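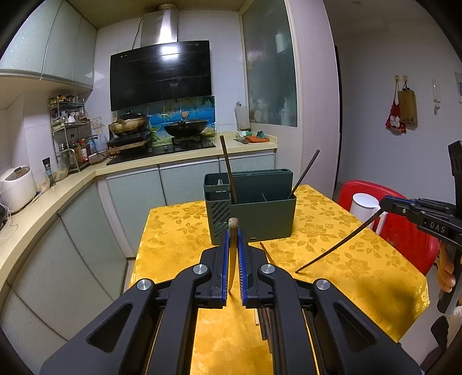 Lay the Table Before You Are Hungry

By Ritva Ikonen
October 12, 2025

In my building there are 34 flats, and I believe that in most of them people eat dinner on the sofa. I do not say this to blame them. I did the same for many years, with a plate on my knees and the news on, and I did not feel that something was missing.

I changed my mind when I moved to Osten and rented a room from Aatos Lindqvist. He was retired from the harbour office and he had one strict habit. At five in the afternoon he laid the table, although we ate at seven. The food could be very simple, sometimes only soup from yesterday. But the cloth was there, and the spoons, and two glasses. In the beginning I found it a little comic. After one winter I was coming home earlier so that I would not miss it.

My opinion is that we speak too much about what people eat and too little about where they sit when they eat it. The newspapers give us recipes, lists of vitamins and warnings about salt. I read them too. But a good meal can be spoiled by eating it alone in front of a screen, and bread with cheese can be a real dinner if somebody is across the table and has time to finish a sentence.

People answer me that they have no time. I accept this for the parents of small children and for those who work in the night. For the rest of us I am less sure. To lay a table for four persons takes me less time than to choose a film. What is missing is more often the wish, and the wish comes back slowly when the habit has been lost.

Others say they have no space. This is a more serious answer. The new flats near Parport are built with a kitchen along one wall and a high counter with two stools, and the builder calls this a dining area. Two stools side by side are good for a bus station. You cannot see the face of the other person, and you cannot invite your sister and her husband. I would like the town to ask for room for a proper table in every family flat, as it already asks for room for a bicycle.

I must be honest about one thing — the old family table was not always a happy place. In my childhood the children were silent and my grandmother stood by the stove until everyone was served. I do not want that table back. In my house now the person who did not cook clears the plates, and guests are also allowed to wash up, which my mother would consider a scandal.

It also does not need to be beautiful. My plates come from three different families, and one of my chairs is from the balcony. When eight people come, somebody sits on the piano stool and is lower than the others for the whole evening. We have had very good evenings like this, with long quarrels about the tram line and the price of heating.

In November it will be dark here before the shops close, and it is easy then to take the plate and go under a blanket. I will do it also, some evenings. But I have written to my neighbours on the third floor, whom I know only from the stairs, and asked them to come for pea soup. They have said yes, and they want to know what they should bring. I told them bread.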